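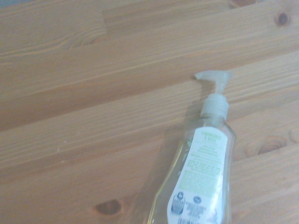
Revathi Alva

The soap had come all the way from Gandora in her sister's coat pocket, and Marit laid it on the pine table the way other people lay down a winning card.

"Smell it," she said. "Go on, smell it!"

Hasell pressed the pump and put his nose to his palm. Pears, he thought, or the inside of a greenhouse, or his grandmother's back step in October after she had been at the mint. He couldn't settle on one, and he was delighted not to. He washed his hands twice and then went looking for something dirty enough to deserve a third go.

They had the shop for 90 days. It had sold buttons before, and you still found them between the floorboards, lovely little things, some with the thread in. Now it was going to sell soap - green soap, gold soap, soap the colour of weak tea - and Marit had already written to Navarrete's for 300 bottles without asking what they cost.

"You might have asked," said Hasell.

"I might! But look at it."

He looked. When he bent down to the table the grain came through the soap in long stripes gone faintly green, like the bed of a stream when you lie on the bank and stare. There were leaves on it too. He stayed down there so long that his knees clicked.
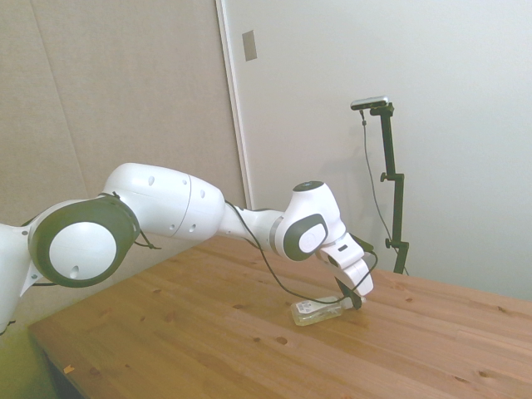 The bottle on the table.

"What do we call it?" he asked from somewhere near the floor.

Marit had a whole page of names and read them out at top speed, crossing off the bad ones as she went, and they were nearly all bad. Then she stopped with her pencil up.

"Pears," she said. "Did you get pears?"

"Pears or a greenhouse."

"Greenhouse!" She wrote it down so hard the point snapped, and Hasell went to find her another pencil.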